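Über uns

Illetar — wer wir sind

Kleines Studio, großer Bildschirm, zu viel Kaffee. Illetar macht Onlinespiele für Leute, die nach Feierabend noch zwei, drei Runden wollen und keine Lust auf ein 40-Gigabyte-Update haben. Gegründet von Benedicta Fiadzo und Dzifa Laryea, damals noch in Dzifas Küche. Inzwischen sind wir 17 Leute, verteilt auf zwei Etagen und ein paar Homeoffices.

Wie es losging

Benedicta kam vom Netcode, Dzifa vom Leveldesign. Beide hatten vorher bei größeren Studios gearbeitet, beide wollten was Eigenes. Erster Prototyp: Sirko. Ein Arenaspiel mit Wurfhaken, vier gegen vier, Runden unter fünf Minuten. Grafik grausig, Steuerung gut. Im April ging die offene Beta online, am ersten Abend sind uns die Server zweimal weggeknickt. War trotzdem ein schöner Abend.

Sirko läuft bis heute. Neue Karten gibt es, wenn sie fertig sind, und Balance-Patches meistens vormittags, damit wir nachmittags noch reparieren können was wir kaputt gemacht haben.
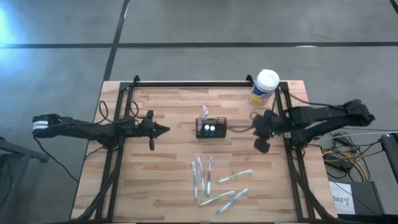

Unsere Spiele

Sirko — Arena, Wurfhaken, schnell. PC, kostenlos, Skins kosten was. Keine Lootboxen, gab es bei uns nie.

Pavadach — Koop für bis zu vier Spieler, über den Dächern einer Stadt, die langsam absäuft. 20 Missionen, dazu ein Endlosmodus, der ursprünglich nur ein Testlevel war. Crossplay zwischen PC und Konsole funktioniert.

Imier — in Arbeit. Taktik, rundenbasiert, mehr sagen wir noch nicht. Wer im Newsletter ist, erfährts zuerst.

Wie wir arbeiten

Kein Crunch. Steht bei vielen auf der Seite, bei uns steht es im Arbeitsvertrag. Um 18 Uhr ist Schluss, Ausnahme Serverausfall, und die Stunden gibts zurück. Jeder im Team spielt einmal die Woche mit der Community, auch die Buchhaltung (die übrigens im Ranking ziemlich weit oben steht).

Testrunden laufen über unseren Discord. 20 Plätze pro Runde, Anmeldung auf, meistens schnell voll. Feedback lesen wir alles, beantworten können wir leider nicht immer alles. Cheater fliegen raus, Beleidigungen im Chat auch, da diskutieren wir nicht lange. Wer meint, zu Unrecht gesperrt zu sein: Ticket schreiben, ein Mensch schaut drauf.

Turniere

Zweimal im Jahr der Illetar Cup. Anmelden kann sich jedes Team ab Spielerrang 11, Amateure ausdrücklich erwünscht. Übertragen wird auf unserem eigenen Kanal, Dzifa kommentiert, manchmal etwas zu laut. Regelwerk und Spielplan findet ihr im im Bereich Turniere.

Jobs

Gesucht gerade: Gameplay-Programmierung, Sound (gern Teilzeit), Community auf Deutsch und Französisch. Anschreiben muss nicht sein, zeigt uns lieber was ihr gebaut habt. Auch Halbfertiges.

Kontakt

Allgemeines und Presse über das Formular, Bugs bitte direkt im Spiel melden, sonst fehlen uns die Logs. Presseanfragen gehen an Benedicta Fiadzo, alles rund um den Cup an Dzifa Laryea.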